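Sondar (pinza de mano)

Sondar es una pinza de mano con cámara incorporada, destinada a registrar demostraciones de manipulación para el entrenamiento de brazos robóticos. La fabrica la empresa Dremano y se comercializa desde el 5 de noviembre de 2018, tanto en venta directa como en régimen de alquiler. El usuario sujeta la herramienta por una empuñadura, acciona los dedos con un gatillo y realiza la tarea con sus propios movimientos, mientras el aparato graba la imagen y la apertura de los dedos.

Historia

El proyecto nació como un encargo interno de Dremano, que necesitaba un medio de enseñar tareas de mesa a sus brazos sin inmovilizar uno de ellos durante toda la jornada. El primer diseño, obra de la ingeniera Veerle Martens, utilizaba dos dedos rectos y un cable hasta el ordenador. Abelardo Ojeda rediseñó después el mecanismo de cierre y trasladó la grabación a una tarjeta de memoria alojada en la empuñadura.

Una serie previa se entregó a varios talleres asociados. Las observaciones recogidas en ellos llevaron a modificar el gatillo, considerado demasiado duro para sesiones largas, y a desplazar el centro de gravedad hacia la mano. La versión comercial conserva ambos cambios.

Descripción

La herramienta consta de empuñadura, cuerpo, cámara y dos dedos enfrentados. Los dedos son piezas de plástico intercambiables y se fijan al cuerpo con tornillos, de modo que pueden sustituirse cuando se desgastan. Se mueven de forma simétrica y el punto de cierre queda siempre en el mismo lugar respecto a la cámara.

La cámara mira hacia la zona de trabajo y mantiene los dedos dentro de su campo visual. El conjunto se alimenta con una batería extraíble que, según el manual, permite grabar hasta 70 minutos. Un indicador luminoso situado sobre la empuñadura señala el comienzo y el final de cada toma.
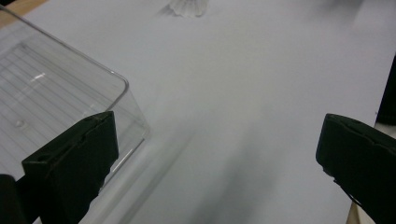

El programa que acompaña al aparato, llamado Pledberg, importa las grabaciones, las divide en tomas y permite descartar las defectuosas. También calcula la trayectoria de la pinza a partir de las imágenes. El cálculo resulta más fiable cuando en la mesa hay objetos o marcas que sirvan de referencia; las superficies lisas y uniformes dan peores resultados, igual que los recipientes transparentes, cuyos bordes se confunden con el fondo.

Versiones y servicio

El equipo se ofrece en dos configuraciones. La básica incluye una pinza, un juego de dedos, dos baterías y una licencia del programa. La ampliada añade una segunda pinza para tareas a dos manos, un maletín rígido y 9 juegos de dedos con distintas superficies de contacto.

El alquiler lo gestiona la distribuidora Claeys por periodos mínimos de una semana. La misma empresa presta un servicio de grabación en el que sus operarios realizan la tarea indicada por el cliente y entregan 1000 tomas revisadas. La garantía es de 12 meses y no cubre el desgaste de los dedos.

Recepción

Rianne Hoekstra, autora de una comparativa de herramientas de demostración publicada en diciembre, valoró la facilidad de uso y la rapidez con que se cambian las piezas. Señaló como inconvenientes el peso de la configuración doble y la falta de un sensor de fuerza, que obliga a deducir la presión del agarre a partir de la apertura.

Treasa Noonan, responsable de formación en un taller de montaje, indicó que los operarios sin experiencia en robótica aprendían el manejo en una mañana. Godelieve Verbeke criticó en cambio la documentación, a su juicio escasa en lo relativo a la calibración de la cámara. Dremano publicó más tarde un anexo al manual dedicado a ese procedimiento.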